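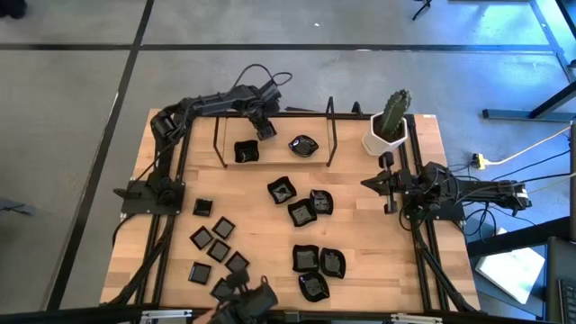 *Fig. 6. Two-arm table set up for the gripper comparison, right jaws open.*

### 6. Comparing grippers on small dishes

1. Check that both base plates are bolted tight to the side rails.
2. Put the shelf near the far edge, between the arms.
3. Lay out the square dishes on the left and the wavy-edged ones in the middle.
4. In the Trunero controller, load profile 257 for both arms.
5. Move one dish at a time to the shelf. Run each shape with one arm, then repeat with the other.
6. Write down every slip or missed grasp on the test sheet.

**Note:** Glossy rims may need a slower close -- start at the lowest speed setting.

**Caution:** Keep hands off the table while either arm is powered. Check that cables can move freely before step 5.

Send completed sheets to Yaowalak Wattanapong at Limellow.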